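Slide 1. Title

Good afternoon. I'm Negin Bakhtiari. This is joint work with Woo-jin Shin and Jamshid Arabzadeh, and the project is called Iluro. Hold questions for the end, except if you can't read an axis.

Slide 2. The question

We collect demonstrations with hand-held grippers and train a policy on them. Everyone in this room has a filter for throwing out bad demonstrations. Ours used to be a person watching video. We wanted to know if the first moments of a recording, before contact, are enough to tell which ones to drop.

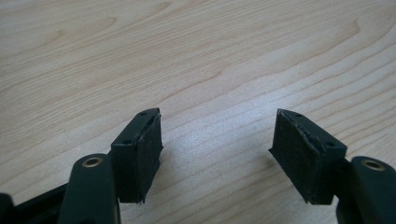 We call that part of the recording the approach. The network sees only the approach, and it gives one score. It never sees the grasp. Woo-jin will say more about the architecture if asked - it is small and there is nothing unusual in it.

Slide 3. Data

3363 demonstrations in total, all two-handed. Two operators labeled every one as keep or drop, without talking to each other. They disagreed on 604. We left those out of training and came back to them later (slide 5).
Pause here. People like to write these numbers down.

Slide 4. Why two hands are harder

With one gripper, a bad approach mostly looks like hesitation. With two, each side can look fine alone and the pair still fails, so we score both streams together. The hard cases are the ones where the two jaws face each other and close on the same object, with a person's hand behind each gripper. Timing between the sides matters more there than the path of either one. Lucinda Esposito raised this at the Bragança workshop and she was right. 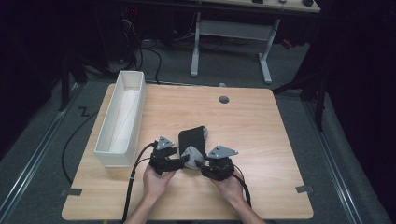 Our baseline scores each stream separately and takes the lower value. It does well on single-sided tasks and poorly on shared grasps. Part of the trouble is what each side has to work with: two grippers on one dark, padded or fabric-covered piece in the middle of the table leave little room for either hand to correct. The joint score picks up more of these. Show the curve, point at the gap on the left, move on.

Slide 5. The disputed set

We ran the scorer on the 604. Scores bunch in the middle, as you would hope. Training with 1000 top-scored demonstrations beat training with 1000 picked at random, on both test tasks. Don't claim more than that. Rizwan will ask about a third task - we haven't run it.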